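Large push button

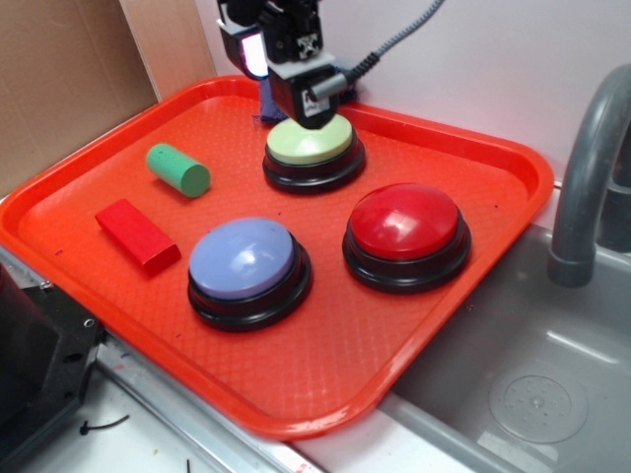 A large push button is a switch with a wide cap, usually round, that is meant to be struck with the palm or several fingers instead of a fingertip. The type is sold under many names, including palm button, dome button, buzzer button and, in the toy trade, big button. The names overlap and are used loosely, and catalogs rarely agree on how wide a cap must be before it counts as large. Most share the same general layout, with a domed cap of one color set on a darker base, as on the green, lavender-blue and red buttons with black bases standing on an orange-red tray. Cap finishes range from matte to high gloss, and makers have claimed benefits for both. Few of these claims have been tested in a way that would settle the matter.

Construction

In a typical button the cap rests on one or more springs and presses down on a small switch in the base. The switch itself is often no bigger than those used in ordinary keypads, so the size of the cap says little about the strength of the parts below it. Cheaper models use a single spring at the center. When the cap is struck near its rim it may tilt and bind, and the press may not register. Better models have guide posts or a ring that keeps the cap level.

The base may hold batteries, a speaker or a radio transmitter, or nothing but the switch and a wire. Product listings often describe a base as "heavy duty" on no firmer grounds than its thickness. A thick base can be mostly air. Rubber feet, where fitted, probably do more to keep a button in place than added weight does, at least on a smooth table.

Uses

Large buttons are found in quiz games, classrooms, shop counters, arcade cabinets and toys for young children. They are also used as access switches for people who have trouble pressing small controls. In this last use the cap size matters, but so do the force needed, the height of the cap above the table and the click or other feedback given at the end of the stroke. Sellers tend to advertise the first and leave out the rest.

Industrial palm buttons look similar but are built to different rules. A toy or game button should not be used in place of an emergency stop, whatever its color.

Color

Buttons are commonly sold in sets of mixed colors so that players or tasks can be told apart. Red and green are nearly always included, and are widely taken to mean "stop" and "go" or "no" and "yes." How far this helps is open to question. Some people cannot easily tell the two colors apart, and a pale or grayish green may be harder still to read at a distance. Position, a printed word or a raised mark is a safer guide.

Claims that a red button is pressed faster than a blue one appear often in sales copy. The usual source, where one is given, is a leaflet issued by Kadlec, a supplier of classroom goods, which reports 1,209 timed presses. The leaflet does not say how many people took part, whether the buttons were otherwise alike, or in what order they were tried. It is weak support for anything.

Trays and sorting sets

Loose buttons slide when struck, and a common answer is to keep them on a shallow tray with a raised rim. The tray stops a button from leaving the table but does not stop it from moving. A textured floor is said to improve grip, though this depends more on what the underside of the button is made of. Textured trays also hold dust and crumbs and are slower to wipe clean.

Buttons and plain toy blocks are sometimes placed on the same tray for sorting and matching games. The Gradeck set, sold from a workshop in Stoscombe, was among those promoted for this purpose. Its booklet promised gains in "reasoning and focus" from 3 short sessions a week. No study was cited, and the line was dropped from a later printing.

Durability

Advertised lifetimes vary widely and are seldom explained. Prondwood, which sells a game button in several colors, gave a figure of 2,000 presses on its early packaging and a much higher one afterward, with no stated change to the design. A busy classroom can pass 200 presses in a morning, so the lower figure would not amount to much.

The most common faults are dirt under the cap, a weak spring and corroded battery contacts. Dirt can often be cleared by removing the cap, if it was made to come off. Many are glued — a detail that listings usually omit — and have to be replaced whole.

See also

Arcade button
Emergency stop
Game show buzzer
Switch access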